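Progress report on the Wotum sorting gripper, shared workshop at Skudbridge
4/25/26

This covers the work since the last report in November. The grant was for a low-cost gripper that can pick up mixed household items, to be built with shared tools and written up so that other workshops can copy it. The handheld version is built and in use. The version for the arm is behind schedule.

The handheld gripper records video from a camera on the tool while someone picks things up. We have 2883 usable recordings. The target for this stage was higher, and we lost two weeks when the first set of finger mounts cracked and had to be redrawn. The new mounts are thicker at the screw holes and have held so far.

Most of the recordings are of soft or awkward items, which were the weak point in the first trial. The wide lens takes in a lot of the room as well as the items. We have decided to keep it, as a narrower one lost sight of small things once the fingers were close to them.

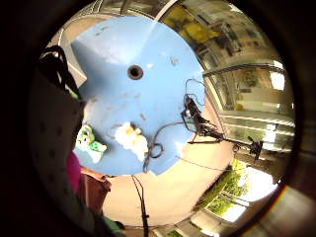 View from the gripper camera: blue panel, soft items and cabling, with the operator's glove at left.

Cabling is the main thing still to sort out. Loose cables get into the view and can catch on the items. We plan to run them through clips and shorten the longest ones before the next round. The glove also blocks a good part of the view on the left in some recordings, so we will try moving the grip back by 40 mm.

The arm itself, which we call Hajji, is assembled up to the wrist. Two of the joint motors arrived with the wrong connectors and went back to the supplier in Stultham. Replacements have been promised but we have no delivery date.

Spending is almost on budget. The overrun is on printed parts, and we expect to cover it from the line for travel, which we have not used. We are not asking for more money at this stage, but we would like the end date moved back by a month to allow for the motors.

2 comments
40 shares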